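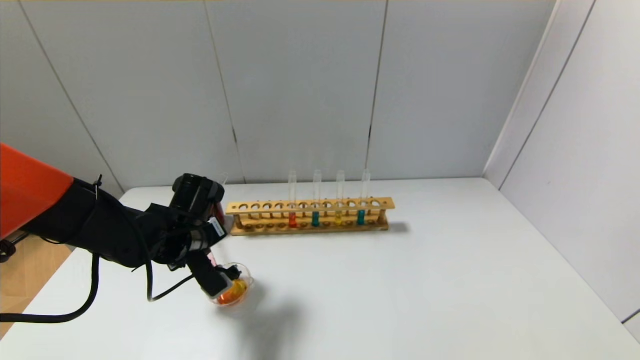
Irketti single-row rack in light wood, twelve holes, with a shallow clear glass dish holding orange liquid.

Irketti Wooden Test Tube Rack, Single Row
Item 1014
Sold by Collet School and Bench Supply
Also on this page: Plolis shallow glass dish, item 772

Overview

We resisted stocking a wooden rack for years. Plastic ones go in the dishwasher, wire ones drain well, and most of the wooden ones we were offered looked better in a catalogue than they did after a term in a Grade 9 classroom. The Irketti sheet calls this one "heirloom quality". It's a test tube rack. We've ignored that sentence and suggest you do too.

The design is as plain as they come: a long upper bar with twelve round holes in a single row, an end post on each side, and a lower base bar with shallow sockets that line up with the holes. The tube goes through the top and its rounded end sits in the socket. If the two line up, the tube stands straight. On the cheap rack we used to carry (the Clollmont, since dropped) they often didn't, and you would get one tube leaning like a fence post in spring. We put tubes through every position on our sample Irketti and they all stood straight. One sample is one sample, of course. If yours has a bad one, send it back.

Is a single row better?

The maker says it gives "unmatched visibility". Every single-row rack does that. With nothing behind the tubes you can compare colours along the line, and this is handy for dilution series and for anything with food colouring in it. What you give up is bench space. A double row takes the same number of tubes in half the length, and if your benches are crowded you should probably buy one of those and save yourself the annoyance.

A long narrow rack is also easier to knock with a sleeve. The maker claims it is "virtually untippable". Meenakshi Iyer on our returns desk tipped ours with one elbow while reaching for the phone. It was full of water at the time, so no harm done, but please don't plan a lesson around that claim.

Finish and cleaning

Light-coloured wood shows everything. Iodine, beet juice, methylene blue and most food dyes will leave a mark if they sit, and a stain in a socket is hard to reach. Wipe spills straight away with a damp cloth and let the rack dry standing up. Don't soak it. Don't put it in the dishwasher, whatever the customer review on the maker's own site says.

The finish is described to us as "lab-grade sealed". We asked what that meant and got the same words back. Until we hear something better, treat it as ordinary wood and keep strong acids, strong bases and solvents away from it. It can't go in an autoclave.

The shallow dish (item 772)

Round, clear glass, low sides. People buy these for evaporating small amounts of liquid, holding dye for dipping paper strips, or showing a colour against a white surface, where a shallow layer looks noticeably paler than the same liquid in a tube. It does those jobs fine. So do plenty of other dishes, and if you already have some in the cupboard we can't think of a strong reason to replace them.

Do not heat it over a flame. Plolis uses the word "heatproof" on the carton and gives no temperature, so we sell it for room temperature work only. It has no lid and no spout, and pouring from it is messy. Fill it well below the rim if it's going to be carried.

What you get

Item 1014: one rack, assembled. Tubes are not included.
Item 772: pack of 2 dishes. No lids.
The two items are sold separately. There is no bundle price.

Before you order

Check your tubes. We had a stack of returns on the old rack from people whose tubes wouldn't go through the holes, or went through and rattled. Sigrun Björklund in our warehouse keeps a sample rack by the packing table and will try your tube size in it if you call. She's there on weekdays until 3 p.m.

School orders of 150 racks or more ship from the maker and take longer. The maker quotes two weeks. We would allow five, and if you need them for September classes, order before the summer break.

Returns

Unused racks and dishes can come back within thirty days. Stained racks can't, and we do look in the sockets. Glass that arrives broken is replaced at our cost; keep the carton and send us a photo of it.

Customer comments

"Bought one to see. It's fine. Bought three more." Valter Öberg

"The wood marked with purple cabbage on the first day. Still holds tubes, so I've stopped caring." Wubit Tesfamariam

"Dishes are okay. I would have paid extra for a spout." Marit Grønli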